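Folga entre dentes e leitura de posição

Voltei este mês a um assunto que tinha deixado a meio em julho: o erro de inversão nos eixos da montagem equatorial. A correção por software que usei até agora é uma constante somada sempre que o motor muda de sentido. Funciona mal, e o motivo é conhecido. A folga não é constante ao longo de uma volta da roda maior, varia com a excentricidade do furo em relação ao círculo primitivo.

O procedimento de medição foi simples. Avança-se o eixo até um ponto de referência, sempre no mesmo sentido, regista-se a leitura, ultrapassa-se o ponto e regressa-se. A diferença entre as duas leituras é o valor procurado. Repeti em 20 posições e fiz 7 passagens em cada uma. O primeiro conjunto foi para o lixo: tinha esquecido de bloquear o eixo de declinação.

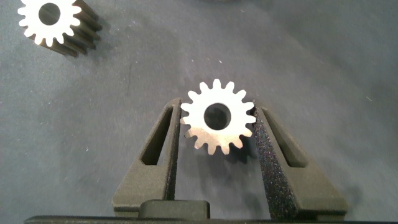 Secção de Instrumentação, Clube de Astronomia Clindton

Os valores, postos num gráfico contra o ângulo, dão uma sinusoide razoável com um período por volta. É a assinatura clássica da excentricidade. Há uma segunda componente, mais pequena, que atribuo ao desgaste, mas com esta amostragem não consigo separá-la do ruído.

Passei então da constante a uma tabela. O controlador Zoma aceita até 40 entradas por eixo e interpola linearmente entre elas; usei metade. A tabela é indexada pela posição absoluta, o que obriga a fazer o zero do eixo em cada arranque. Quem salta esse passo aplica a correção certa no sítio errado, e o resultado fica pior do que sem correção nenhuma.

Quanto à distância entre centros, resisti à tentação de a apertar. Reduzir a folga desse modo numa roda excêntrica significa ter pressão a mais num dos lados, e o motor perde passos precisamente aí. O manual da Orkgate recomenda ajustar no ponto mais apertado e aceitar o resto. Foi o que fiz, com três iterações.

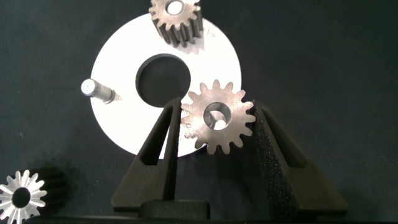 Sointu Kiiskinen comentou: A tabela resolve o regime lento, mas experimentou com carga desequilibrada? No meu eixo, com o contrapeso ligeiramente deslocado para leste, os dentes ficam sempre encostados ao mesmo flanco e a inversão quase desaparece durante o seguimento. Deixei de usar correção de todo, exceto nas calibrações.

Experimentei, na montagem antiga, a Eskola. O desequilíbrio dá bom resultado enquanto o tubo não cruza o meridiano. Depois disso o binário troca de sinal e o eixo passa para o outro flanco a meio da exposição. Para sessões curtas de um só lado é uma solução aceitável, e mais barata do que a minha.

Falta repetir as medições com temperatura baixa. O lubrificante que tenho é espesso e suspeito de que a amplitude da sinusoide se mantenha, com o valor médio a mudar. Publico a tabela quando tiver os dois conjuntos.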